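3. How the away supporters spent the waiting time

3.1 Setting and approach

Before we turn to what people told us, it is worth saying a little more about the setting, because a good deal of what follows depends on it. Robles is a club of modest means playing in the second tier, and its ground was built at a time when visiting supporters were expected to arrive shortly before kickoff and leave shortly after the whistle. Neither of those things is true anymore. Coaches are now brought in early so that the roads near the stadium can be cleared, and visiting fans are routinely held back in their section once the match is over. In the season we studied, the hold lasted up to 45 minutes, and the length was seldom announced ahead of time.

We became interested in that stretch of time almost by accident. Our first plan was to look at singing, and at how songs travel from one club's supporters to another's over the course of a season. But when we sat down with our early interviews, we found that people kept drifting away from the songs and toward the waiting. They told us about it with real feeling, and often at great length, and after a while it seemed foolish to keep steering them back.

The material in this section comes from 20 interviews with supporters of Onditz, the visiting side at the match on October 8, 2022, together with 200 short questionnaires handed out on the coaches during the ride home. We are grateful to everyone who filled one in, particularly given the hour and the state of the overhead lights. The questionnaires were brief, with a few boxes to check and a generous blank space at the end, and the blank space turned out to be the best part. Several people turned the sheet over and carried on writing on the back.

We recorded the interviews with consent, had them typed up in full, and read them through together more than once before we began marking passages. Two of us marked each transcript separately and then met to talk over the places where we disagreed, which were more numerous than we had hoped at first and a good deal fewer by the end. Passages about the wait were then sorted by what people said they were doing at the time – talking, eating, checking other scores, looking after children, or simply standing – and only afterward by how they said they felt about it. We chose that order on purpose. In an earlier round we had started with feelings, and found that nearly everything ended up in one large pile labeled "annoyed." 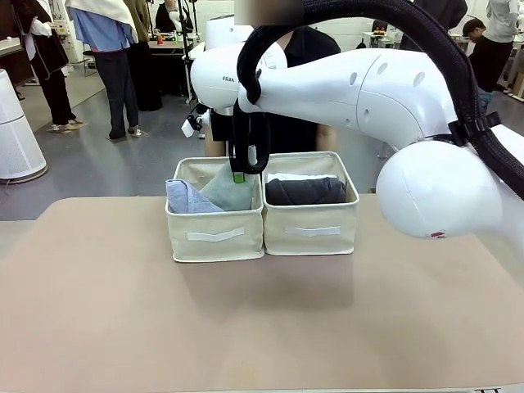 Figure 3. Gripper on a folded towel, left basket.

The pile was real enough, of course. Onditz had lost by a single goal, conceded late, and people were tired and cold and wanted to be on their way. Anyone who has followed a team on the road will know the mood. Yet once we looked at what supporters were doing, the picture became more varied, and in places a good deal kinder than we had been led to expect by the existing writing on crowd holds, most of which is concerned with safety and very little of which asks what the held people get up to.

3.2 Talking to strangers

The most common activity by some distance was conversation, and much of it was with people the speaker had not known before that evening. Supporters described going back over the match, naturally, but also trading news about jobs, schools, knee operations and the price of the coach. One woman, a season ticket holder for most of her adult life, told us that she had stood two rows behind the same family at away matches for years and had only learned their names during a hold. "You can't chat while the ball's in play," she said. "Well, you can, but you get looked at."

We heard versions of this again and again. While the match is on, attention runs forward, toward the field, and the rows are arranged to encourage that. After the whistle there is no reason to face the front, and people turn around, sit on the backs of seats, and form small loose rings that would be impossible to hold together during play. Several of our interviewees seemed a little surprised, as they spoke, to notice how many of their football friendships had begun in this way.

It would be wrong to make this sound too cheerful. People who had come alone were divided in what they told us. Some had been drawn into a group without any effort on their part and were glad of it. Others found the wait the loneliest part of the trip, and said that during the match they had felt part of something and then, quite suddenly, did not. One man spent the whole time reading the safety notice by the gate, which he could still partly recite to us.

3.3 The matter of information

Where people were angry, they were angry about not being told things. Hardly anyone objected to the idea of a hold, and a fair number defended it without being asked, pointing out that the streets on the north side are narrow and that the home crowd has to pass the coach park. What they minded was standing in front of a line of stewards who could not, or would not, say how long it would last. The stewards were employed by an outside firm, Cellow, and supporters generally spoke of them with sympathy. Many felt that the stewards knew no more than they did.

A parent traveling with two small children explained the difference very plainly. With a time to work toward, she could have walked them to the restrooms, bought something hot, and made a game of it. Without one, she did not dare leave the gate in case it opened, so the three of them stood beside it throughout. Older supporters made a similar point about finding somewhere to sit. In other words, much of the discomfort people reported came from guarding a place in a line that was not moving, and this held even in the rows where seats were free.

Some supporters tried to fill the gap themselves. Phones were consulted, and the Statis app, which many fans in this league use for scores and travel updates, was passed from hand to hand. It carried nothing about the hold. Rumors did rather better. We collected several, including a broken gate, a missing coach driver, and a delayed train, and as far as we have been able to find out none of them had any truth to it. They moved down the section quickly and were mostly enjoyed.

3.4 Endings

Finally, we asked people to tell us about the moment the gates were opened. We had expected relief, and we found plenty, but there was also a small and rather touching reluctance in some of the accounts. Conversations had to be finished in a hurry. People who had been talking happily were separated at the foot of the stairs because they were on different coaches, and some had not thought to exchange numbers. On the questionnaires, 20 people used the blank space to pass on a message to someone they had met in the section, in the hope that we might know who it was. In a handful of cases we did, and with permission from both sides we were able to put them in touch.

We return to these messages in Section 5, where they are set beside the accounts of home supporters, who left by the main exits and for whom the evening ended a good while earlier.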